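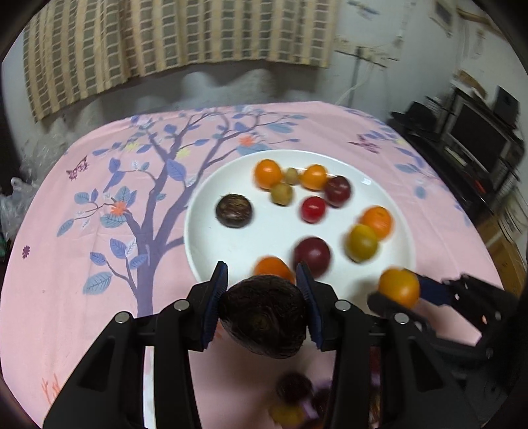
Why does a gripper drop round fruit it was holding a second ago?
Usually the pads have lost their grip on the surface, or they are closing above or below the widest part of the fruit, so that squeezing pushes it out. Check the pads before you touch the force setting.

Gripper drops fruit, vendor says "recalibrate". I don't buy it
Asked March 11, 2019
Tags: grippers, end effectors, slipping, produce handling

We have a Skatar two-finger gripper on a small arm at the Plonden site. It picks mixed fruit off a plate and puts it in a tray. It was fine until the pads were replaced. Now it closes, reports a good grasp, lifts, and partway to the tray the fruit goes. Out of 227 picks on the last run it lost 43. The controller logged every one of those as a success, which bothers me more than the bruised plums do.

The vendor's answer was to recalibrate the finger zero. I did it. Then they said to do it again with the arm warmed up. Did that too. No change that I can see. Their next suggestion was to raise the closing force to 100 percent, and I refused, because the last time we did that we had mandarin on the camera window.

Things I have already ruled out, so please don't send me back to them: air supply (it's electric), loose finger screws, payload limit. Firmware is the same as before the pads went on.

Is there anything behind the calibration story or are they reading from a script?
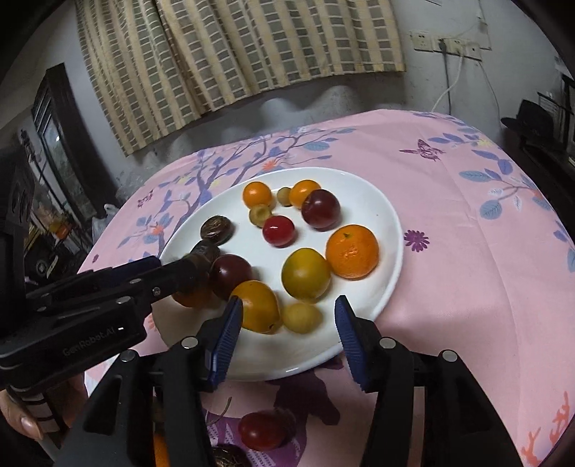 Answer 1 (accepted)

Calibration is the first thing support says about everything, and I'd be as doubtful as you are. A bad finger zero gives you a gap error, and a gap error should hurt you on every fruit more or less alike. So the question I'd ask is which fruits you lose. Mixed fruit is a nasty test. A wrinkled passion fruit and a glossy red plum can sit on the same plate, and a ridged pad doesn't treat them the same way at all. The wrinkled one gives the ridges something to bite. The plum is smooth and tapers away from its middle, so if the pads meet it a little high they squeeze it straight down and out.

Sort your 43 by type. If they are nearly all smooth skins, forget calibration.

Then look at the new pads. Some molded pads come with release agent still on them. Wipe with isopropyl, let them dry, run the same batch. We had this on a Luik cell in August and wiping took us from hopeless to usable, though I won't claim it cured everything. Also compare the thickness of the new pads with an old one if anybody kept it. Thicker pads touch sooner, the motor sees resistance sooner, and the controller calls it a grasp before there is much of one.

On the logging: it doesn't know it has the fruit. Most of these units check once, at close, and never look again. Turn on the hold check during the move if yours has one, and have the arm stop on a lost part. Until that works I wouldn't trust any success rate the thing prints, including the old one from before the pads.

Answer 2

Just slow the arm down. I run a Gatia at 8 percent speed and never drop anything.

 Comment on Answer 2: At 8 percent you could do it quicker by hand. It might hide the slip but the pads are still slipping.

 Comment on Answer 2: works for me

Answer 3

Don't write off calibration completely. If the fingers were taken off to change the pads and one went back slightly twisted, the pads won't close parallel and you get contact along one edge only. Recalibrating won't fix a twisted finger but it will happily accept one. Close on a strip of carbon paper and look at the marks. They should be even on both sides.

 Comment from asker: Did the carbon paper. Left pad marks along the bottom edge only. Wiped both pads as well, so now I've changed two things and can't say which one did it, but the last batch was better. The smooth plums were most of the losses, as Answer 1 guessed. Hold check was switched off at the factory. Vendor has not replied about that.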